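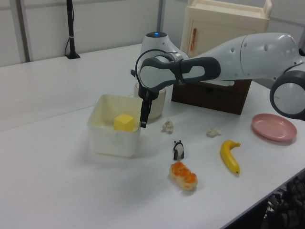 Hosstead Tuesday Night Co-op Club

Tuesday, July 8, 2025

I own three streaming boxes and one television, a ratio I have stopped defending at dinner. The newest of them is the Omov, which I bought in April for exactly one feature: it was supposed to get the Jemia app "at launch." Launch came. Jemia did not. What I got was a tile on the home screen with the Jemia logo on it and the words "coming soon," which I pressed most evenings in case soon had arrived.

Last week it did. The update was 58 minutes of progress bar, during which I watched Jemia on the old console in the other room, so you could say the product was already working as intended.

Now that I've had a few days with it, the picture is good. Menus are quick. It remembers where I stopped in an episode, provided I stopped in that episode on the Omov and not on anything else I own. Anything watched on the console is treated as gossip. I've now seen the first 10 minutes of the same detective show so often that I could do the detective's job.

Then there's couch play, the reason anyone in this club will care. Jemia bundles a handful of party games, and the Omov can run them with phones as controllers, up to 20 people if you believe the store page. We tried it with six at Maritza Betancur's place and had four connected by the time the pizza came. Elvira Rengifo's phone joined twice, under two names, and came in first and third.

The game we settled on was Kirui, the one with the boats. It's fun. There is a small delay between tapping and steering, which in a boat game you can pass off as realism. Maritza says it goes away if you plug the box into the router with a cable. I have a cable. It's behind the bookcase, attached to something I'm afraid to unplug.

Should you buy one? If your console already has Jemia, no, keep the money. If your TV's own apps have gotten so slow that you make tea between menus, then maybe, and wait for a sale. The remote takes 2 batteries and they aren't in the package.

Next session is at my place, and we're back on the console. Bring your own controller, and please charge it first. Elvira, pick one name.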